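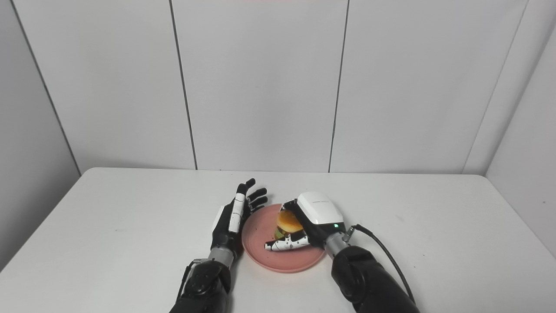

I teach robots to use their hands, and I've been doing it long enough that my family has stopped asking when I'll get a regular job. I'm Geetha Varma, and Rallodier is the little company I started so I could do this all day. We don't write out long lists of instructions for the robot. One of us sits down at the controls, moves our own hands, and the robot's hands do the same on the other side of the room. Do that enough times and you've got a stack of good examples it can learn from. Food is my favorite thing to teach (I'll admit I'm a bit of a pest about it). A burger on a pink plate sounds like nothing until you have to hold it with hard fingers, get your thumb down by the bottom of the bun, and keep the lettuce and the patty where they belong. Squeeze like you would a wooden block and you've made a mess. Hold it like an egg and the top bun goes for a walk.

I came to this from physical therapy, of all places. I spent years watching people relearn how to pick up a fork or button a shirt, and I got very interested in all the small stuff hands do before you've had time to think about it. My first robot job was at Amaral, where I was hired to help with grip tests and ended up at the controls most afternoons. I loved it! I also had opinions about how the sessions were run, so in May I rented two rooms in Alldale and started doing it my way.

My way is pretty simple. New operators spend their first week on one task and one task only, and they watch their own recordings back before anyone else does. We keep the slow tries and the clumsy ones too, as long as they're labeled. I like a session where somebody fumbles the pickup and then fixes it, and I'd take one of those over ten perfect ones - robots fumble too, and they need to see what comes next.

Our biggest project so far is Livine, a set of mealtime tasks: picking up, setting down, passing, turning a plate, that sort of thing. It has 3,802 recorded tries in it right now. The first 1,000 were mostly me, and you can tell, because I'm left-handed and I reach for everything from the wrong side. We've fixed the balance with newer operators.

If you have a task you'd like shown to a robot, write and tell me what it is and what usually goes wrong when a person does it. That second part helps me more than any spec sheet. And if you're in Alldale and want to try the controls yourself, come by after 2 - mornings are for recording, and I'm no fun to talk to until we're done.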